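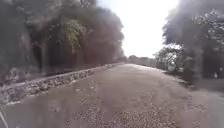
Ginura Trail 4 gravel shoe: review after 62 miles

The Trail 4 is Ginura's mid-weight shoe for unpaved roads and graded paths. Ginura sells it as a walking shoe that can also be run in, and I tested it as a walking shoe. I bought the pair at full price from Skestgate in April. Size 10, regular width, stock insole and laces throughout.

Test surface

Nearly all the mileage was on the Fleury road, an unpaved road with a low stone wall along one side and trees behind it. I picked it for the mix. Loose stones lie over packed earth, thick in some places and thin in others, and the surface has ruts and dips. A shoe that only works on one kind of ground gets found out there quickly.
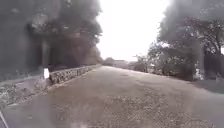 The Fleury road, with the white marker at the near end of the wall. Timed segments started at the marker.

Grip

Good on packed earth, fair on loose gravel. The lugs are shallow and widely spaced, so they release small stones well. Over the full distance I had to pick out stones only twice, both times from the heel. On denser gravel the forefoot slips slightly at push-off. My older Undance pair has deeper lugs and slips less, but it collects more stones and is noisier on pavement.

Cushioning and protection

The midsole is firm. Coarse stones can be felt under the arch, where the rock plate stops short. The forefoot is well covered. I had no bruising on the longest outing, 14 miles, though by the end I was choosing my line with some care. Stepping across a rut at an angle, the heel stays stable - better than I expected from the stack height.

Upper

The mesh is tight enough to keep grit out. Dust gets through and settles under the insole, which lifts out for cleaning. The collar is low, and without gaiters small stones come in over the top. There is a loop at the heel for a gaiter strap, but it is stitched flat and a standard hook does not fit under it. This should have been caught before production.

Weight and wear

The pair weighs 1,173 grams on my kitchen scale, dry, with insoles. That is heavy for this class. Outsole wear at 62 miles is limited to the outer heel edge. One lace eyelet has started to fray.

Fit

True to length, narrow across the toes. Skestgate's returns window is 32 days, and it accepts only pairs worn indoors, so try them with the socks you plan to use.

Verdict

Recommended for packed roads and light gravel. For deep loose stone I would still take the Undance. I will update this page if the eyelet fails.

Posted May 6, 2025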